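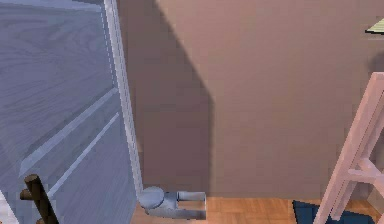 Lab diary: simulation

October 16, 2026

Spent most of the day on the low-reach runs in the rendered house. Clémence Bailly wants the numbers before the group meeting in November, and I would like to stop looking at parquet by then.

The method is the one we settled on last month. We train the policy in simulation with the textures and the lighting shuffled, then test it in rooms it has never been given. The blue-gray wood grain on the big panel is one of the new textures. So is the mauve-brown on the wall. I worried the shadow across the wall would be trouble, with that hard edge on it, and I still can't rule it out.

We ran 400 episodes. Each one gets 60 seconds of simulated time, and an episode counts as a success if the gripper ends within tolerance of the goal and nothing has been touched on the way. 82 failed. That is better than the last batch, but the failures are bunched up, and I don't like that. Most of them come from starts like this one, with the gripper low over the floor, fingers open, close to where the wall comes down. From there the policy has the open floor in front of it and the pink ladder past that, and it often picks a path that is too tight to the ladder.

Seraina Aigner thinks the depth input is to blame. Her argument is that the ladder rails are thin and slanted and the network smooths them over. Mine is that the training set, which we still call Hutapea after the first version, hardly has any leaning objects in it. I went through the list this afternoon. It has 2,276 layouts and nearly everything in them stands up straight or lies flat. We can both be right.

Plan is to settle it with two runs. One keeps the layouts as they are and feeds the policy the true depth from the renderer. The other keeps the normal depth and adds leaning objects at random angles. If the first one fixes it, Seraina wins. I queued both on Binton at five. Boltgate was full again.

Also found a mistake of my own. The contact check was skipping the wrist housing and only looking at the fingers, so a few of the successes may not be successes. I fixed the check and have to rescore everything. I wrote to Clémence to say the success rate will probably drop a little. She answered with "fine, rescore first, then talk."

Left at seven. Rescoring should be done by morning.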